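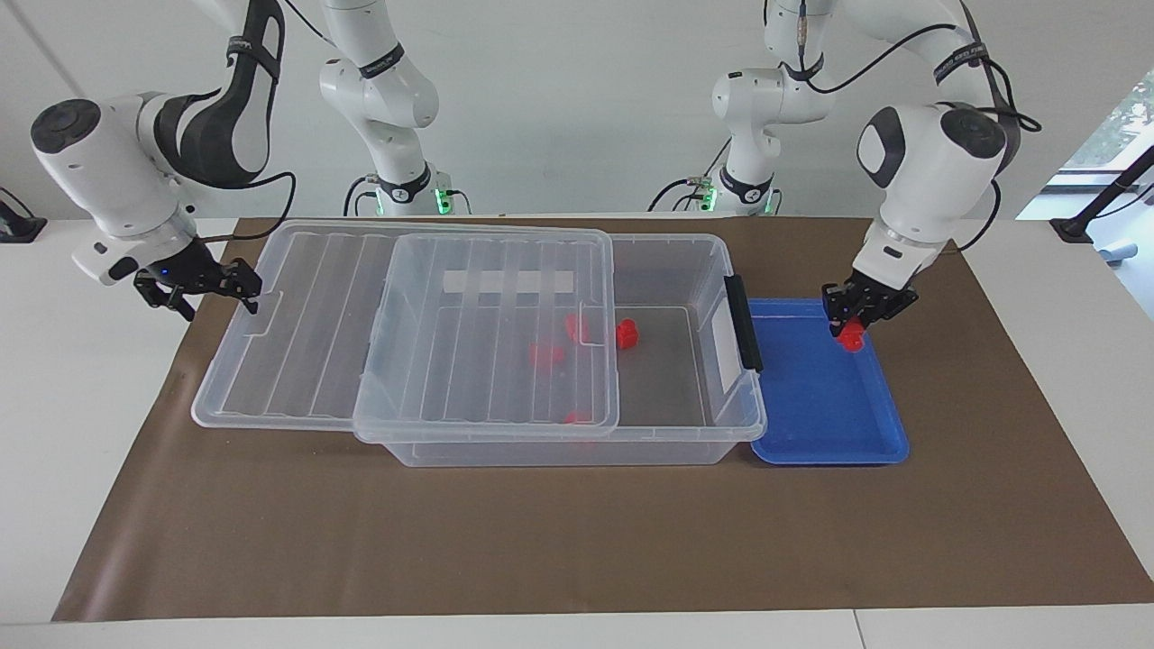 Two arms, one storage box and a blue tray: red blocks on the bench at Henivance.

PRESS RELEASE
2026-05-19

Henivance publishes a buying guide for people who have already been to the trade show

Henivance, the equipment planning firm, today releases Before You Sign, a free workbook for small manufacturers and packing firms thinking of spending money on robot arms. It runs to 27 pages, one of which is left blank for second thoughts.

The workbook grew out of budget reviews the firm carried out for customers who had a quote in hand and a gap where the rest of the costs should have been. In most of them the arm itself had been priced to the penny. The table under it had not been priced at all.

"People will haggle for a fortnight over the arm and then find they have no money left for fingers," said Ching-wen Chiang, head of planning at Henivance. "We have seen a very good machine spend its first winter under a dust sheet, waiting for a purchase order for grippers."

Before You Sign asks buyers to fill in a costing sheet with 30 lines before they ring a supplier. Grippers, mounts, guarding, cabling, spare parts and floor space each get a line. So do training, insurance and the hours of whoever will be called over when the thing stops. A separate section deals with the choice between one arm and two, and suggests trying the job by hand first, with one hand behind your back, to see how badly the second is missed.

There is also a chapter on boxes. Lids, tubs and trays are cheap, and buyers tend to leave them out of the plan until the week of delivery, when it emerges that the firm uses four kinds and none of them stack.

Fleleren, a maker of small fittings, tested a draft of the sheet while planning a sorting bench. Its operations manager, Taner Akgül, had expected to confirm a figure he had already given his board.

"I went in with a number and came out with a larger number and a later date," he said. "I can't say I enjoyed it, but I would rather hear it from a worksheet than from our auditors."

Fleleren has since put its order back to the next budget round and bought a better bench in the meantime.

Some 1,000 printed copies will be sent out in June, and the workbook can be downloaded free from the Henivance website. Firms wanting a person to go through the sheet with them can book a half-day review for £299. The fee is not refunded if the advice is to buy nothing – Henivance considers that the best value of the lot.

Press enquiries: Akash Goel, Henivance press office
Review bookings: Rafsan Wickramasinghe, Henivance planning desk

ENDS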